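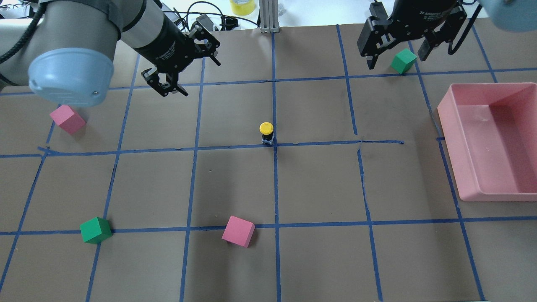

Tekmont Sorting Table Kit
Product code: TK 40

A simple kit for turning any flat table into a sorting grid. You get brown paper to cover the top, blue painter's tape to mark out the squares and a bag of foam cubes to sort.

What's in the bag
Brown paper, one roll, 9 metres
Blue painter's tape, 20 metres
Foam cubes, 20 in each bag, pink and green
Instruction sheet

Setting up
Cover the table first and fold the paper under at the sides. Run one long strip of tape down the middle, then work outwards from it. Put the cross strips on last. Most people lay the lines by eye, and squares that come out a little uneven are fine for colour and position games. If you want them exact, mark the edges in pencil before you start. Allow roughly 40 minutes the first time.

The tape can be lifted and laid again while it is fresh. After a few weeks it tends to bring the top layer of paper with it, so change both together.

Cubes
The cubes are soft and light and make very little noise when dropped. Wipe with a damp cloth and leave to dry — please don't put them in the washing machine. Extra bags are sold separately under the Moya name, in the same two colours.

Not suitable for children under three.

Delivery
Sent from our Skallatel warehouse. Orders placed before noon on Monday go out the same day. The paper is rolled, never folded, so the parcel is a long one and won't fit through a letterbox.

Goes with: Atum stacking trays, spare tape, spare paper roll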